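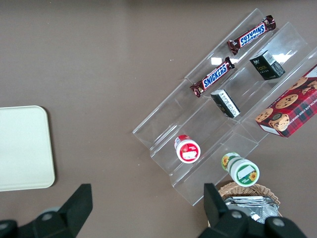
Neck pain from desk work, that was our topic from the start, and the question was small: do short breaks with three easy stretches make the neck feel better by the end of the afternoon? We picked office people because they sit the longest and they're easy to find. Lots of them skip lunch and graze at the desk instead, two Snickers bars on a clear stepped stand like the one in the photo would be a normal afternoon, eaten without getting up. So no walk, no change of position, head forward at the screen the whole time. That part came up in almost every interview and we hadn't planned to ask about it.

**Who took part**

Six people from the Kondbridge office, all in the same billing team. Ages not recorded (should have been). Pirmin Auer set up the contact and did the interviews, I did the diary sheets and the typing up. Ran for most of June.

**What they did**

- Week 1: nothing new, just the diary. Pain score from 0 to 100 at 4 p.m.
- Week 2 and 3: stretches every hour. Chin tuck, shoulder roll, slow turn left and right.
- Week 4: stretches if they felt like it.

Reminder came from the Ledex timer app on their phones. Two people turned the sound off by week 2 becuase of calls. We left them in.

**Results**

Four out of six scored lower in weeks 2 and 3 than in week 1. One stayed the same. One went up, but she also moved house that week and carried boxes, so hard to say. In week 4 most of them stopped stretching and scores drifted back, not all the way.

The step counts are a mess. We wanted 4,000 steps minimum per work day but only three people wore the counter and one left it in a drawer. Not using those numbers.

Interviews were more useful than the scores. People said the turn left and right helped the most, the chin tuck felt silly with others watching. One said raising her screen did more than any stretch. We didn't control for that, Chornovol desks go up and down and the older Benard ones don't, and we didnt write down who had which.

**Problems**

Group too small. No comparison group. Scores are just how people felt, and a few filled in the diary the next morning from memory. Also should have asked about old injuries first.

**If we did it again**

Bigger group, 200 would be great but even 20 is better than this. Same desks for all. Ask about lunch and snacks properly on the first sheet, with a line for whether they got up to eat. Diary on paper only. Pirmin still has the interview notes and will add them as an appendix.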